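Jondbridge Manipulation Cell: Software Readiness Checklist, Kitchen Tools Task
Revision for September. Walk through it before any unattended run and again after any change to the control, perception or planning packages.

Mark each line OK, NOT OK or N/A. Comments go under the line they belong to. A NOT OK in section 1 or 2 stops the checklist.

Section 1. Startup and versions

1.1 Controller build matches the build listed in the run sheet. OK
1.2 Tevari planner starts without warnings. OK
Comment: One deprecation notice about the old collision mesh format. Logged, does not affect this task.
1.3 Flitier logging service is up and writing to the cell disk, not the laptop. NOT OK at first, then OK
Comment: Service came up with last month's path. Changed the path in the launch file and restarted. The launch file still needs to be committed.
1.4 Emergency stop read by the software as well as the hardware relay. OK
Comment: Pressed with the arm moving at low speed. State changed to STOPPED in the console and the arm did not resume on release. Reset by hand.

Section 2. Motion limits

2.1 Speed cap loaded from the task file. OK
2.2 Keep-out zones loaded, including the zone under the table edge. OK
2.3 Gripper force limit set and confirmed by readback. OK
Comment: Limit is 15 N for wooden tools. Readback matched. Do not raise it to cure a slipping grasp. Fix the grasp point.
2.4 Watchdog timeout tested by killing the planner process. OK
Comment: Arm held position and the gripper stayed closed. This is what we want with a tool in hand.

Section 3. Perception

3.1 Wrist camera stream is live, exposure locked. OK
3.2 Hand-eye calibration checked against the board. OK
3.3 Segmentation separates the tool from the fingers. OK with comment
Comment: Black fingers against reddish-brown wood is an easy case. The trouble is the highlights. The finish is glossy, and the long pale streaks along the neck sometimes get split off as a second object. Merge step must be on.
3.4 Clear containers detected and added to the planning scene. NOT OK
Comment: See the view below. The rim of the clear dish is thin and the detector often returns only the white contents. The planner then treats the dish as smaller than it is, and the left finger is already close to it. Until the detector is retrained, pad every clear container by 2 cm in the scene file.
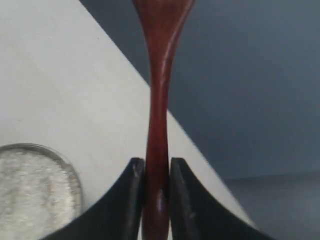

Item 3.4, wrist view. Wooden utensil held near its lower end, clear dish beside the left finger.

3.5 Background surfaces labeled correctly. OK
Comment: The diagonal edge between the off-white surface and the dark gray was picked up as a tool edge in the previous release. Not seen with the current model. Keep this line on the list for one more revision.

Section 4. Grasp and planning

4.1 Grasp point falls on the handle and not on the neck. OK
4.2 Contact reported on both fingers before any lift is allowed. OK
4.3 Tool attached to the arm model after the grasp, with full length. NOT OK, rerun OK
Comment: The flared end of the tool runs past the top of the wrist view, so the length estimate came out short. Turned on the setting that takes length from the tool library when the mask touches the image border. Rerun gave the library length.
4.4 Planner finds a path away from the dish within the time limit. OK
Comment: Limit is 400 ms. With the padding from 3.4 it took up to 62 ms longer than without it, still inside the limit.
4.5 Failed plan leads to a hold, not a retry loop. OK

Section 5. Logs and replay

5.1 Joint states, images and planner requests share one clock. OK
5.2 Replay in the Lục viewer shows the same gripper state as the console. OK
Comment: Viewer drops the finger contact flags on export. Use the raw log if you need them.
5.3 Finger surfaces noted in the run sheet. OK
Comment: Light scratch or mark on the inner face of the left finger near the tip, edges slightly scuffed on both. Noted so a change in the contact readings can be compared later.

Open items
Commit the Flitier launch file.
Retrain the container detector with more clear rims, including ones that run off the image.
Move the padding value out of the scene file and into the task file.

Result: cleared for attended runs only. Unattended runs wait on item 3.4.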